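Chapter 4
Small Bags, Soft Cases and What Goes In Them

From Packing and Storing at Home, a course reader. Revised May 14, 2022, by Chelsea Parsons and Ekow Owusu.

Before you start: read chapter 3 again, the part on sorting. You'll need your list from the Markgate exercise. If you lost it, make a new one, ten minutes, no more.

Most packing goes wrong with the small stuff. Coats are easy. Shoes, easy. Then lip balm, spare keys, a charger, coins, all over the bottom of the suitcase. So, a pouch. Any pouch with a zipper that closes. The one used in this chapter is a fabric cosmetic bag, green arches on pale aqua, with a small black label, marimekko for CLINIQUE. Soft sides, so it creases where it bends. Fine. A soft case fits into gaps a stiff one won't.

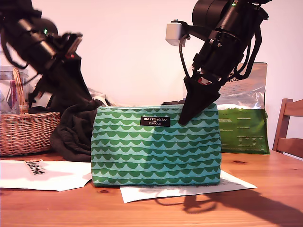 4.1 Clear a spot first

Pack on a table. Not on the bed, things roll. Cloths and clothes get pushed to one side, baskets too, you want enough room to lay out everything that's going in. Parsons likes to work left to right: stuff to pack, pouch, stuff that stays home. Owusu does it the other way around and it makes no diffrence. Pick one and keep to it for the whole chapter.

4.2 How much is too much

Our standard pouch for the excercises holds 675 ml. Liquids in it: 70 ml per bottle, tops. Fill it, zip it, stand it up. Falls over? Heavy things are too high. Take them out, put them at the bottom, try again. If the zipper needs two hands you've overpacked.

Everyday tables are crowded, and that's OK. Food bags, bottles, a basket. Tall things go at the back and the pouch goes in front where you can reach the zipper. Papers you still need come out from under it before you start, they always get forgotten.
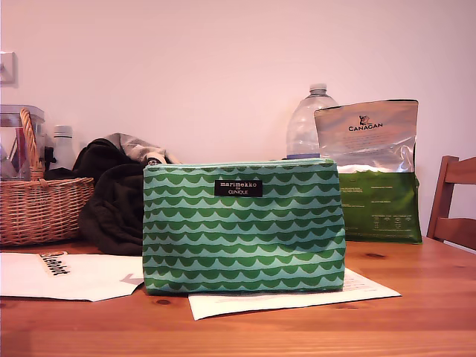 Fig. 4.2 Pouch on a sheet of paper, with a water bottle, a bag of pet food and a wicker basket on the same table.

4.3 Words for this chapter

Base: the part the pouch stands on.
Pull: the bit of the zipper you hold.
Stay-home pile: see 3.6.
Overfill: more than the zipper will close over with one hand.

Exercise 4A. Empty one pouch or small bag you own. Write down what was in it, then repack only what you used in June. Bring the list to the next session, we'll need it for 4.4.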